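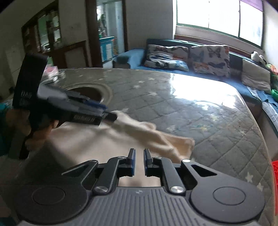

Skastdale Reef Room: Opening Checklist for the Marine Fish Wall

Please go through this before the doors open and leave your comments under each item. Short comments are fine, long ones are very welcome, and if you're not sure about something, write that down too!

1. Floor and walkways dry, no hoses left across the aisle
OK. There was a small puddle by the Rutherford system again, wiped up and the yellow sign put out. I traced it to the lid of the skimmer cup, which hadn't been pushed all the way down.

2. Power cords have drip loops, outlets above the splash line
Needs attention. The heater cord on the damselfish tank runs straight down into the power strip - I've made a loop with a cable tie for now, but it really wants a longer cord. Everything else on that side looked lovely and tidy.

3. Ground fault outlets tested with the button
OK, all 5 tripped and reset. Please remember to check that the return pumps start up again afterward, and stay long enough to hear them running smoothly.

4. Heaters and thermometers agree
Mostly. The Illitz tank reads 80 on the stick-on strip and 2 degrees lower on the probe. I trust the probe, but I'd be grateful if the evening person would compare it with the glass thermometer from the drawer.

5. Lids, mesh and overflow guards in place
OK now. The mesh over the wrasses had slipped at the back corner, leaving a gap wide enough for a determined fish. All the wrasses are present and were very keen on breakfast.

6. Quarantine tanks labeled, with their own nets and buckets
Needs attention. Tank 7 still has the old label on it, from before the Gondance shipment was moved over. The nets are all where they should be, and the new damsels are eating and picking on each other in the usual way, so I've added another piece of pipe for the little one to hide in.

7. Test kits and medications in date, locked cabinet closed
OK, except that the nitrate kit runs out in February. I've put it on the order sheet along with more gloves, medium please, as the large ones fill up with water the minute you reach for anything.

8. Eyewash bottle full and easy to get at
Full, yes. Easy to get at, no - there was a stack of salt buckets in front of it. They've been moved under the mixing station.

Still open: the cord in item 2, the thermometer in item 4 and the label in item 6. Initial each one when it's done and leave this sheet on the clipboard.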